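Chapter 4
Stacks, Shelves and Table Tops: Where the Plates Live

Ingeborg Wiegand
November

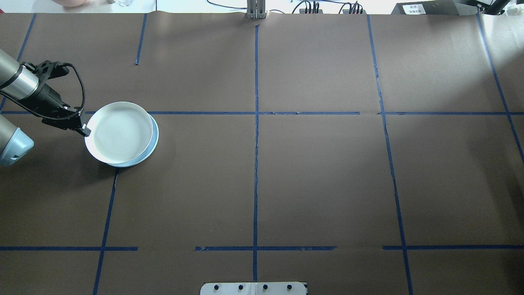 How many plates should go in one stack?

Six to eight of the same size is plenty for a home cupboard, and fewer if they're heavy stoneware. Past that you can't lift the pile with one hand, and the plate you want always seems to be at the bottom.

I give the short answer first because it's the thing people ask me before I've even got my coat off. The long answer takes up the rest of this chapter, and it starts with my own kitchen in Grolham, which was a disgrace when I moved in. I had one deep cupboard, one shelf in it, and every plate I owned in two leaning towers. Dinner plates, side plates, a soup plate or two, the cake plate from my aunt, all mixed up in whatever order they'd come out of the sink. To get at a side plate I took down everything above it, put the lot on the worktop, and then (be fair, you've done this too) left it there until bedtime.

Bernd Engelhardt came round to help me put up a second shelf and ended up rearranging the plates instead. He'd worked in a canteen with 286 dinner plates and 300 side plates, and he couldn't bear to watch me. His first rule was so plain I was almost cross about it: big at the bottom, small on top, and never a bigger plate over a smaller one. A wide plate sitting on a narrow one rocks. You can hear it rock when you shut the cupboard door.

His second rule took me longer to accept. He wanted each size in its own stack, with no mixing at all, even if some stacks had only two plates in them. I thought that was a dreadful waste of shelf. Then I measured the shelf, and it was 40 centimetres deep, and I'd been using the front half of it! There was room for a row of small plates behind the large ones. I don't keep everyday things at the back, mind you. The back is for the plates that come out when there are guests.

Colour is a different matter, and here Bernd and I still don't agree. If you've got white plates and blue plates of the same shape, he'd put them together, since they nest properly and take up less room. I like to split them up so I can lay a table without shuffling through the pile. Try both for a week. Whichever way you stop noticing is the right one for your house.

Now for the table, which gets left out of most books on kitchens and shouldn't be. Laying out plates is the same job as storing them, only flat. If you've ever set places for a crowd and found the last two people squashed against the table leg, you'll know what I mean. Cover the top with brown paper before you start, mark it off in squares with tape, and you've got a plan you can move plates about on for as long as you like. Your squares needn't be perfect. Mine never are, and the paper creases when I lean on it.

Kazue Minami does this for the supper evenings at Clarkivetti, where the tables are all different lengths, and she keeps the marked paper rolled up between times. I borrowed the idea from her and I've used it for cupboards as well. Draw the shelf at its real size, put the plates down on the paper, and shift them until they fit. It saves an awful lot of climbing on and off the step stool.

A word on picking plates up and putting them down. Take hold at the rim, with your thumb on top and your fingers underneath, and lower the plate straight onto the one below. Sliding it across is what makes those grey scratches in the glaze. If the plates are ones you care about, put a round of felt or kitchen paper between each pair.

Before you go on to the next section, do one small thing for me. Take every plate out of your cupboard and sort them by size on the table, including the chipped one you keep meaning to throw out. Don't put any of them back yet. We'll measure the shelf first, and you'll want a tape measure, a pencil and a cup of tea.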